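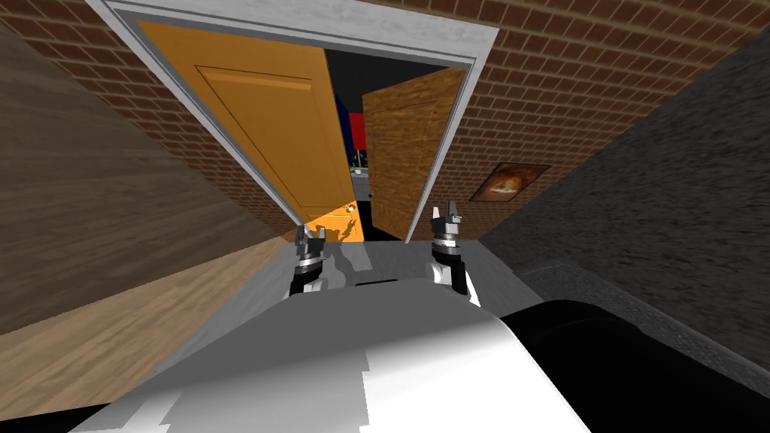
Through the doorway, with both grippers up

Hello again from a very windblown me! I promised in July that I'd write up Hirkport properly, and then the ferry notes got buried under a pile of washing and I forgot, so you're getting it now.

If you've never heard of Hirkport, it's a little harbour village at the bottom of a long, narrow inlet, with a chapel cut into the rock above it. You get there on the boat from Juvell (2 sailings a day, one at breakfast time and one mid-afternoon) or you drive the coast road, which I would only do if you like reversing. I took the boat. It was 11 in the morning by the time we tied up, and half the passengers went straight into the bakery, so I did too. Cardamom buns, still warm, and a coffee so strong I could feel it in my knees.

The chapel is what most people come for. The path starts behind the net sheds and there are 96 steps, all different heights, with a rope to hold on the seaward side. I'd read on the notice at the bottom that fishermen's families used to carry a lantern up on the night before the fleet went out, and they still do it once a year in autumn. Inside it's tiny, room for maybe a dozen people if they're fond of each other, and the walls are painted a dark red up to shoulder height and left as bare stone after that. There's a bench along the back. I sat on it for ages listening to the water slapping about underneath, which you can hear through the floor (slightly alarming the first time!).

My guide was Vibeke Gunnlaugsson, who grew up two doors along from the bakery and has the chapel key on a bit of orange twine. She told me the village had around 400 people when she was at school and a lot fewer now, though a few young families have moved back and the school has reopened for the little ones. She also told me off for wearing canvas shoes. Fair enough. The top steps are slippery with moss and I went down most of them sideways, like a crab.

I stayed at Nartey, the guesthouse on the slope above the slipway. It's run by Ohemaa Ansah, and her fish stew is the best thing I've eaten all year, with big lumps of potato and a lot of pepper. Ask for the back room if you can. It's smaller, but the window looks right down the inlet and you can watch the Juvell boat come in while you're still in bed. Breakfast is whenever you wander down.

On my second day I walked out to Graltov, the headland with the old signal hut. It's an easy walk, mostly flat and well marked, except for one boggy bit by the sheep gate where you have to pick a side and commit. I picked wrong. Take a sandwich, there's nothing to buy once you leave the village, and keep an eye out for seals on the flat rocks below the hut.

A few bits before you book. The bakery shuts on a Monday. The chapel is locked unless you ask for the key at the harbour office, and they like a small donation towards the roof. Bring cash and proper boots.

Next month I'm off inland for a change, so if you know a good lake with a café on it, hit reply and tell me!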